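About Trasum

Trasum is a toy block library and play workshop. Vasylyna Zinchenko and Farzad Heydari started it in October with 70 sets of secondhand blocks and one long table. We now have 2,432 members, and the blocks go out to homes, preschools and after-school programs.

Most of what we lend is the large kind with round studs, made for small hands. Every set that comes back is tipped out on the table and sorted into open bins before it goes on the shelf again.
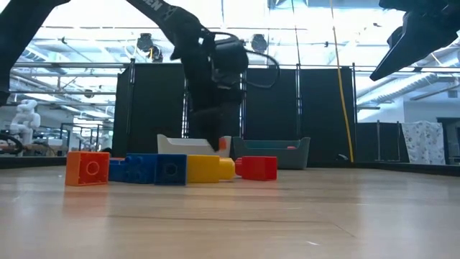 Inna Yatsenko runs the sorting. She checks each block for cracks and bite marks, and anything damaged is pulled from the set and replaced from our spare stock. Sets are packed by type, not by color, so expect a mix. If a piece is missing when you return a set, tell us at the desk. There is no charge for the first 2 pieces.

Fasil Admasu looks after school orders. Schools may keep a set for 6 weeks and can renew it once if no one else is waiting. Noemi Marchetti teaches the building hour for children and their parents, and she also picks the spare blocks we put out for it. 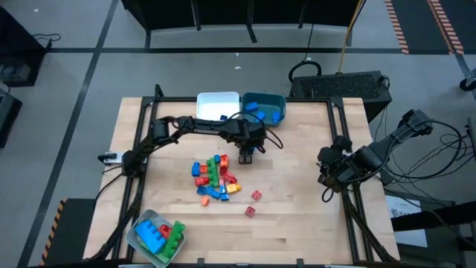

Toy bricks on the table, with the white and teal-green bins along the far edge.

We take donations of clean blocks in any color. Please leave them at the front desk in a bag or box with your name on it. We can't take sets with magnets or batteries.

Page updated 11/03/2022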